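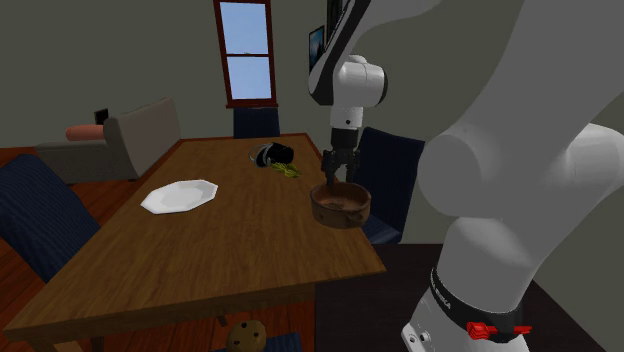

Student robot club clears the table, but only on screen

27 May 2018

A student robotics club at Drenell has reached the final of the Duvasia table-clearing contest, and its supporters are already talking about robots in every kitchen. It may be wise to wait a little.

The contest takes place wholly in simulation. Teams get a computer-made dining room with a long wooden table, a white robot arm with a two-fingered gripper, and things left about by an imagined family. In the Drenell club's entry, named Fisura, the arm has a round wooden bowl up off the table, tilted in its grip. A plate and a mug lying on its side are still on the wood, and there is a chocolate chip cookie down at floor level.

The club says Fisura was put through 3583 practice rounds over the spring term. Its report gives a success rate of 70 per cent for bowls, which sounds healthy until you read how success is scored. An object counts as cleared once it has been lifted and held for 2 seconds. Where it ends up after that is not marked. Most parents would take a different view of a teenager who cleared the table on those terms.

Mugs that have tipped over are another matter. The report gives them a single line and a figure of 29 per cent. Spills are not scored at all, and neither is anything that has gone over the edge of the table. The organisers say these may be added in a later year.

To be fair to the students, they had one term and shared computers, and the rules were not theirs. Their written report is clear and does not hide the weak results, which is more than can be said for the press notice that went out with it. The notice speaks of "a helper ready for the home". The report says no such thing. It says the software has never been run on a real arm, and that the club does not own one.

That gap matters. A bowl in a simulation weighs what the program says it weighs, and its surface is as slippery as somebody decided it should be. Real bowls are greasy, and real tables get bumped. Teams in earlier contests of this sort have seen good scores fall away badly when the work was moved to a machine in a room.

Zervas, the software firm that pays for the contest, has offered the winners a day with a real arm at its workshop. It has not said whether the results of that day will be published. The club says it would like them to be, good or bad.

The final is in June. Entries will be run on a room layout that none of the teams has been shown, with the scoring rules unchanged.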